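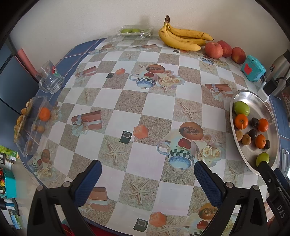
DRUSTON, Thu 30 May

Filed under: Home Guides > Kitchen & Table

Section 7: Setting Up Your Fruit Table

You're going to love this part! A good mix of colors and sizes makes the sorting so much more fun.

1. Spread the tablecloth and smooth it flat, right out to the corners.
2. Line up the bigger fruit along the wall side. Bananas and red apples look great back there.
3. Set the oval steel tray on the right, within easy reach.

Note: Leave grapes in their box until the very end (they roll everywhere!).

4. Bring the small fruit to the middle of the cloth. Mandarins and dark plums side by side are a lovely contrast.

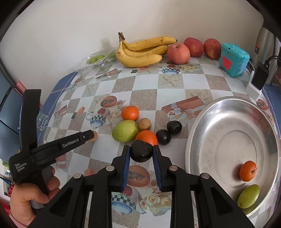 5. Now sort! Move one piece at a time onto the tray, starting with whatever is closest, and keep the soft ones on top.
6. Turn any fruit with a stem so the stem points outward.

Caution: Don't squeeze ripe fruit. Plums bruise fast, and the juice stains cotton.

Caution: Keep power cords clear of the tray.

For washing and storing, see page 16.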